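Gomer: a word list of household storage terms 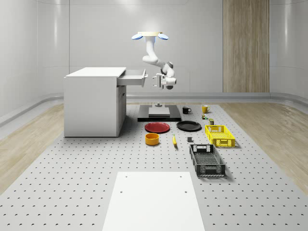 Uthai Somboon wrote in, after reading the first release, that a word list is only as good as its arguments, and that ours had plainly skipped the one over "drawer" and "till." We took that to heart, and a good part of this second release comes out of the long and very friendly exchange that followed. If you used the first release, please read the section on changes before you swap the files, as a few of the old headings have moved.

What you'll find in it

Gomer collects the everyday English words people use for the places where they put things: drawers, cupboards, closets, shelves, chests, bins, nooks, and the many small names that families and regions have for them. We began with kitchens and bedrooms, wandered into workshops and porches, and ended up with far more words for "the drawer where everything goes" than any of us expected to meet. (Junk drawer, odds drawer, rummage drawer, string drawer, and so on. We love them all.)

Each entry has a headword, a plain definition, any spelling variants, a note on where our contributors use it, and at least one sample sentence. The sample sentences were written fresh for the list. We did not copy them from books or newspapers, so you can reprint them without writing to anyone, although we do like getting mail.

How the files are laid out

The list comes as plain text, one entry to a line, with tabs between the fields. Everything is in UTF-8. There are 3 files:

entries.txt holds the main list, sorted by headword.
variants.txt holds spellings and short forms, each pointing back to a headword.
notes.txt holds the longer usage notes, for words that needed a paragraph or more.

The fields in entries.txt, in order, are headword, part of speech, definition, room, region, sample sentence, and source code. The room field can be blank. A bin can live anywhere, and after a good deal of back and forth we stopped making people choose. The region field is blank when a contributor didn't give one, and a blank should never be read as "used everywhere."

Definitions are kept to 100 characters or fewer. This was a rule from the very beginning, and it has made us cross more than once, but it does keep the list readable on a small screen. Anything that won't fit goes into notes.txt, where you may ramble as much as you please. I certainly have.

Where the words came from

Most entries arrived through a simple form that asked people what they call a thing and who taught them to call it that. The second question brought in the best answers by a mile! We heard about grandmothers, landlords, shop teachers, and one ship's cook. Those stories are not in the release, as people told them to us without thinking of publication, but they helped us sort out which words were really in use.

The source code tells you which collection an entry belongs to. R is Rirolico, our first round, which was mostly kitchens. B is Braltska, the second round, where we asked for words from people who had moved between regions. N is Nistor, a batch of older words sent in from family letters and recipe cards. Nistor entries can be quite old-fashioned, and several have only a single contributor behind them, so please treat them gently.

Changes in release 2

"Drawer" and "till" are now separate headwords. In the first release we had folded "till" into "drawer" as a variant, which was my doing. A till can be a small compartment inside a chest, and plenty of our contributors would be puzzled to hear it called a drawer.

"Closet," "cupboard," and "press" now point to each other through notes.txt. Their overlap depends so much on the speaker that no single definition would settle it.

We removed 7 entries that were brand names in disguise, and fixed a tab error that had pushed the region into the room field for some of the Braltska words. If your count of rooms looked strange before, that was why, and I'm sorry for the trouble.

Things to watch out for

The list leans toward people who enjoy filling out forms about words. It is thin on apartment living, on boats, and on anything to do with offices. Please don't use it to make claims about how common a word is, as we never measured that. Region names are given as people typed them, so "upstate," "the Valley," and "back home" all appear, and I haven't had the heart to tidy them away.

Sending in words and corrections

New words are welcome at any time. Put one word in each message, with a sentence that shows how you'd say it at home, and tell us the region if you're comfortable doing so. For corrections, quote the full line from entries.txt and write the new version underneath. Disagreements are welcome too, and the longer ones usually end up in notes.txt with your name on them if you'd like it there.

We hope to have the next release ready in December, with "pantry" and all its cousins properly sorted out.

Last updated Sun 22 September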